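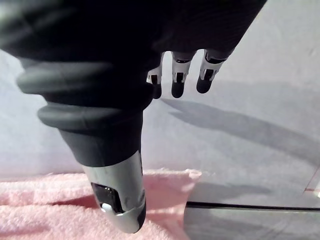

The Thumb Incident, Explained

Several of you have asked why the Mitby bench was shut down for most of March, and why there is a strip of yellow tape on the floor that people keep walking into the kitchen with. The short version is that the hand let go when it should have held on, and then held on when it should have let go. The long version follows, and it is mostly about a thumb.

Mitby, for those on the Breltville side who only see the invoices, is our towel-folding project. The hand picks up a towel by pinching it between thumb and fingers, and the pad in the thumb tip reports how hard it is pinching. Everything downstream trusts that pad. If the pad says there is cloth, there is cloth. It is a level of faith most of us don't extend to our own relatives.

On cycle 1495 of the long run, the pad began reporting a light, steady pressure with nothing in the grip. The controller concluded it was holding a towel, carried the nothing across the table, and folded it. It did this 14 times. The log for that stretch is spotless, by the way. Best fold times of the quarter.

Reto Holzer noticed when he came back with his coffee and saw the towel still sitting where he had left it. He paused the run from the console, waited for the amber light, and reached in to straighten the cloth. The pause was supposed to relax the grip. The grip logic, still convinced it had a towel, decided the towel was slipping and closed. It got the cuff of Reto's sweatshirt and the side of his little finger.

He is fine. The force limit did its job and he was out as soon as Arnout De Graaf hit the big red button, which Arnout describes as "eleven feet away and behind a chair." Reto has a bruise and a sweatshirt with one long sleeve and one very long sleeve. He has asked that people stop offering to shake his hand.

What we found

The black sleeve over the hand had worked its way down a little at the base of the thumb. Each time the thumb bent, the rubber bellows pushed a fold of fabric forward, and the fold leaned on the cable that runs to the pad. That was enough to shift the reading. When we pulled the sleeve back and seated it properly, the phantom towel went away. When we let it creep down again, it returned, along with the controller's confidence.

Sleeve creep is in the Stojanovska maintenance sheet, under "Check weekly." The sheet was taped to the inside of a cabinet door. The cabinet was behind the towels.

The second problem is the more serious one, and it is ours. Pause is not stop. Pause holds the arm still but leaves the fingers under power, so that a paused hand won't drop whatever it's carrying. We all knew this in the sense that it's written down. The amber light has been read for two years as "go ahead," and the light never said so.

What changes

Before reaching past the tape, use the stop button and wait for the light to go out completely. Amber means hands out. This applies to everyone, including people who are "just grabbing the towel."

The pad now gets zeroed with the hand open every 206 cycles. If it reads pressure with nothing in the grip, the run halts and sends a message to the Sketeo channel. The message currently says ERROR 2253 and nothing else. Arnout has promised to add words.

The stop button has moved. It is on the front edge of the bench, and the chair has gone to the meeting room, where it can obstruct other things.

The sleeve gets checked at the start of each shift. Look at the base of the thumb: if fabric is bunched against the bellows, reseat it before you power up. Initial the sheet, which now hangs by the light switch.

The long run restarted from zero with the new checks in. Anyone who has been quoting the fold times from the old one in slides, please take them out. Fourteen of those folds were air.

If you have had a close call at any bench and kept quiet about it, Reto would like to hear from you. Knock first.

Search the newsletter Go
7 comments | 12 shares
Contact the editors | © Sketeo | Back to top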